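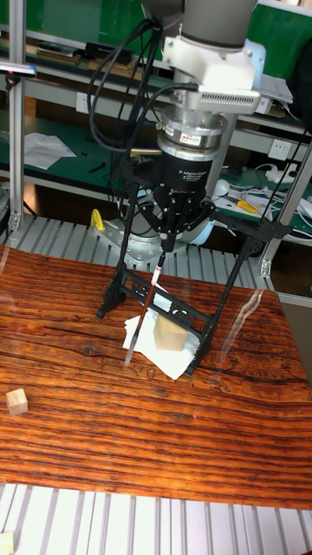 Brush, Rack and Blocks: The Tabletop Gallery

Pictures from the bench in Arkville, put up March 30, 2022. The page covers the small things that get used on the wood-grain table: a paintbrush, a black rack, paper to catch drips, and a few blocks. Select a picture for the larger version. Captions are by Mitra Tabrizi unless marked.

1. Paintbrush over the paper

Slender brush, reddish-brown wooden handle with a white tip. The bristle end is low over the table and the wooden block is on the paper next to it. I keep a brush this thin for edges and corners. Wider ones leave a ridge of paint where two faces meet, and then the ridge has to be sanded off.

The paper is folded in layers and gets crumpled with use. I don't flatten it between coats. One sheet lasts until the top layer is stiff, then it is turned over.

Blocks are cut from offcuts we get through Furum. They are left plain until October, when the painted sets are made up for the Yazdani shop. The last order was 163 blocks. Sanding is done with 200 grit before any paint goes on, and the end grain gets a second pass because it soaks up more.

2. Thin rod and clear tube
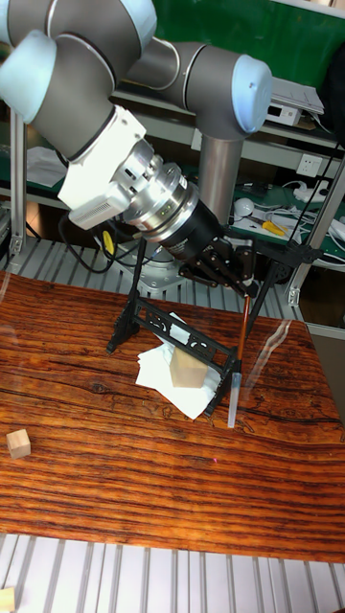 Brushes and rods are stored upright at the end of a session. Bristles that rest against the side of a container take a bend overnight, and a bent brush is no good for edges. Clear tubes are handy for this because the contents can be checked without pulling everything out.

The rack is 3D-printed in black, with splayed legs and a pattern of cut-outs in the crossbar. It is wide enough to stand over a paper towel with a block on it. The file is listed in the Stala parts folder under number 2617. Print it with the legs up. With the legs down it needs a lot of support material, and the cut-outs are slow to clean.

Notes on the table: the surface is glossy and shows streaks and glare in most pictures. Wipe with a damp cloth only. Dried paint comes up with a plastic scraper.

Prints of any picture can be ordered at the Arkville desk. Please give the picture number and the size. Orders of 40 or more need a week.

Back to gallery index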